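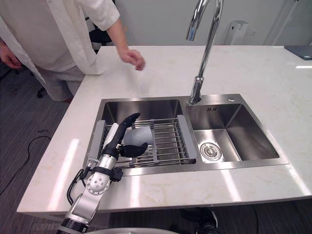
Skovura Brings Out a Drying Rack for People Who Were Never Going to Put the Dishes Away Anyway

TISTACH, November 3, 2018 – Skovura, maker of modest things for kitchens, today announced the Skavar, an expandable dish drying rack that sits across the basin of a sink and lets the water go where water was already headed. It goes on sale in January.

The Skavar is made of parallel metal rods held between two gray plastic end supports. The supports rest on the rims of the basin. The rods slide out to fit wider sinks and slide in to fit narrower ones, and a cross-bar through the middle keeps the two halves on speaking terms. There are no batteries, no app and no subscription. The company looked into a monthly plan and could not think what would be in it.

"We have spent years watching the countertop rack take over the countertop," the company said in a statement. "It arrives as a guest. It brings a tray. The tray collects a gray puddle, the puddle gets a smell, and by spring the household is making sandwiches on top of the microwave. We felt the sink could be doing more."

Before settling on the design, Skovura sent a survey to 1,570 households that had bought its earlier products, and 900 of them wrote back, several at a length that suggested the subject had been on their minds. The most common complaint was losing counter space. The second was the other person in the house. Skovura is able to help with the first.

The survey also asked where people put a cup after washing it. Answers included "on a towel," "on the towel that is for hands," "on the stove," and "back in the sink, which I know is wrong." The Skavar was drawn up largely with that last group in mind. The cup still goes back in the sink, only a few inches higher and with some dignity.

Owners of double-basin sinks will get the most out of it. With the rack laid over the larger basin, the smaller one stays free for rinsing, draining pasta or leaving a single fork in for two days. In a single-basin sink the rack can be pushed to one side, though anyone washing a roasting pan should lift it out first. The company tried it the other way and does not recommend it to people wearing socks.

The rack holds plates, bowls, glasses and pans. A cup laid on its side will dry, but the company would like it noted that upside down is quicker. Washed vegetables may be set on the rods as well, with the exception of peas.

Cleaning takes a sponge, dish soap and a little patience at the point where the rods meet the end supports. In areas with hard water, a wipe with white vinegar once a week will keep the rods from turning chalky. The supports should be lifted now and then and the rims wiped underneath. What is found there is between the owner and the sink.

Skovura tested early versions in its own staff kitchen in Tistach, where 135 people share one sink and a laminated note about mugs. The rack changed nothing about who washes the mugs. It did mean the washed ones had somewhere to go, and the note has since been taken down, possibly to be reworded.

The Skavar follows the Cabello, the company's over-the-door hook rail, which was intended for aprons and is now used across the country for bathrobes, dog leashes and one bag with all the other bags in it. Skovura has learned from this not to be too firm about what its products are for. Early testers have already used the new rack to cool cookies, dry paintbrushes and thaw a chicken. The chicken was not discussed with the company beforehand.

The rack will come in one finish, silver with gray ends. A second color was put to a vote in the office and produced such strong feelings that the matter has been set aside. It ships fully assembled in a flat carton, with a sheet of instructions that reads, in full, "Pull to fit. Set across sink."

Shops that would like to carry the Skavar may request a sample from the Skovura trade desk. Each shop may have up to 2. Samples do not need to be returned, and past experience suggests they would not be.

About Skovura

Skovura designs and sells racks, rails, hooks and trays for home kitchens. Its products include the Cabello hook rail and the Skavar drying rack. The company is based in Tistach, above a bakery, and answers its mail in the afternoon.

Press contact: Skovura Press Office, Tistach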